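Workshop Tips: When the Arms Won't Let Go of the Bag

Feb 13, 2021

I love this corner of the site, and this month's batch is all about one problem: thin plastic, soft bags and a pair of robot arms that have to work right in the middle of them. If you run a two-arm setup in a small shop, you already know how fast a simple packing job can turn into a tangle. We had a proper one last week, and I learned more from it than from the whole month before!

First, the fault. We were running the bagging routine, the one where the left arm holds the bag and the right arm goes in with the part. On cycle 37 the right arm stopped dead with a torque warning on the forearm joint. I cleared it, pressed resume (don't do this, see below), and it pulled straight into the same warning again, harder. A fold of sheeting had worked its way into the gap beside the joint and wound itself tight. The arm was dragging against its own wrapping, and every retry wound it up a bit more. 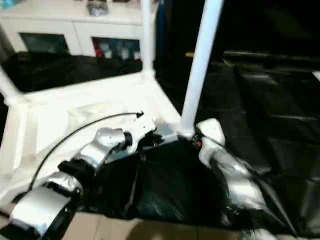

So, tip number one: a torque warning near soft material means hands off the resume button. Hit the stop, wait until the drives have dropped out, and go and look with a flashlight. Look from the back as well as the front. Our jam was invisible from where I normally stand, and I would have sworn the joint was clear.

Getting wrapped plastic out

Don't yank it. Thin sheeting stretches, gets stringy and packs itself into the gap like dental floss. What works for me:

Stop the arm and lock out the power. A paused program is still a live arm.
Find the loose end of the plastic and work out which way it went in.
Release the brake on that one joint only, with a second person holding the weight of the arm. They drop faster than you'd think.
Turn the joint backward by hand, slowly, and let the plastic feed itself out.
Snip what's left with blunt-nosed scissors. No craft knives near cable jackets, please.

Then wipe around the joint and look for shreds. I found one the size of a fingernail a whole day later, stuck to the seal and happily waiting to start the trouble over again. A strip of masking tape wrapped sticky side out around a paint stirrer is brilliant for picking these up.

Keep the loose stuff short

The cause in our case was plain old slack. I'd laid out far more sheeting than the job called for, and the spare had nowhere to go except toward the moving parts. Now I fold the extra under itself and clip it at the edge of the work area. Spring clips from the hardware store are fine, the ones with rubber tips. Binder clips work too but they leave creases, and creases catch.

Cables deserve the same treatment. Leave enough to reach the far end of the motion and park the rest in a hook-and-loop strap well back from the gripper. I run the arm through its full motion at the slowest speed, with my thumb on the stop, and watch only the cable. Then I do it again and watch only the bag. Trying to watch both at once is how I missed it the first time.

Grip settings for light, round things

After the jam came the second surprise. Once the arm was free, it started squeezing everything too hard. I had bumped the grip force up to 56 on the pendant while chasing the first fault and forgot to put it back – a classic. On a solid part you might never notice. On a light tube you get a dent on the first pick, and after that the thing rolls when you set it down.
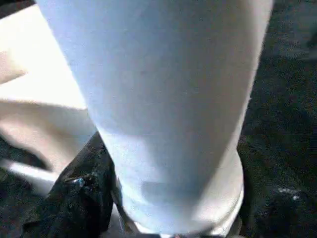
My rule now is to write down every setting before I touch it, on paper, next to the machine. It takes seconds and it saves so much head scratching! For round parts I also start low and come up in small steps until the piece stops slipping, then add a hair more. Pay attention to where the finger lands, too. When it's down by the base, next to the rim, as with this white cylinder, a small error in height can put the tip on the edge of the band, and then the pick depends on luck. I like to test that position with the force turned right down, wiggle the part gently with a wooden dowel and see if it tips. Mark the good height with a paint pen on the fixture and you can get back to it any time.

Clean fingers matter as well. A damp lint-free cloth, then a dry one. If you use pads, Betden sells a soft gray sheet you can cut to shape with scissors, and I'm very happy with it. Jamoton pads are thicker and last longer, but they were too springy for our tubes.

Soft bags as neighbors

Here's one I'm really pleased with. If a part has to sit beside a fabric bag, deal with the straps before you start. Tuck them inside or tape them flat on the side away from the arm. A strap is worse than sheeting in one way: it won't tear, so when it catches, something else has to give. Seams and padded edges are sneaky too. They push back against the part after the gripper lets go, and a round part will happily creep off its mark while your back is turned.

A rolled towel makes a good stop on the open side. So does a strip of pipe insulation from the plumbing aisle, sliced lengthwise and set down with the flat face under.

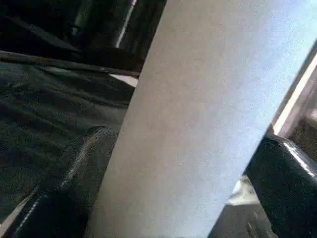
Kanchan Pal wrote in after the first version of this page went up, and I'm adding the note because it's a good one: "We had the same winding problem at Tiwari, and slack was only half of it. Our retry count was set to 3, so the arm had three full goes at winding itself up before it told anyone. Set it to zero for any job with film or fabric. You'll get more stops in the first week and you'll grumble, but you'll catch the fold while it's still a fold."

I changed ours the same afternoon. On the older Imex controllers the retry setting is two menus down, under motion recovery, and it goes back to the default after a cold start, so check it each morning along with the stop button. Our next batch is 890 tubes and I'll be running it with the short sheeting, the clips and zero retries. If you've found a better way of keeping film away from a wrist joint, send it in and I'll try it on the March run.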